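About us

16th May, by Macarena Mateos

Jadach looks after robot cells for people who bought them in a burst of optimism. We come in once the optimism has gone home and the grippers have started missing. There are three of us, which keeps meetings short.

Our own cell is called Rotwood. It lives on a wooden table and gets serviced to the same timetable we inflict on customers: fingers off, pads checked, cables traced from end to end, wrist camera cleaned with a proper cloth and not a sleeve. 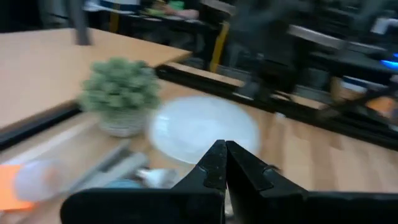

Most faults are dull. A bolt has backed out, or a calibration has drifted since September and everyone has been blaming the software. We allow 30 minutes for the dull ones before anybody may use the word 'firmware'.

After any work on the fingers we run the bulb test. Bulbs are cheap, rounded and unforgiving, so they make good inspectors. 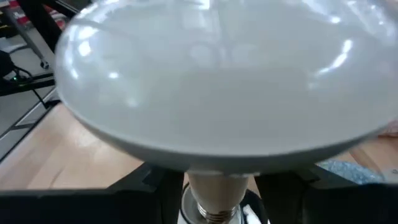

Customers get a written record of every setting we touch, including the ones we touched and put back. Akpalu, our logging tool, holds 1,000 of these records and is searchable on a good day.
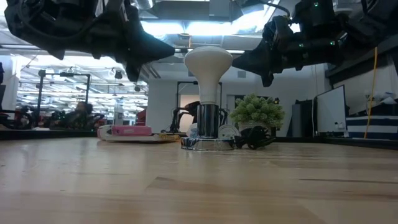
Two-armed cells take longer to set up, and we charge accordingly. Each arm can be perfectly right by its own reckoning and still disagree with its neighbour – much like our founders. So we give both fingertips one shared target, such as the white top of the lamp-like object on its chrome base, and bring them in from either side until they agree where it is. Then we write that down before anyone leans on the table.

Contact: Jadach, Anden Yard | © Jadach | Back to top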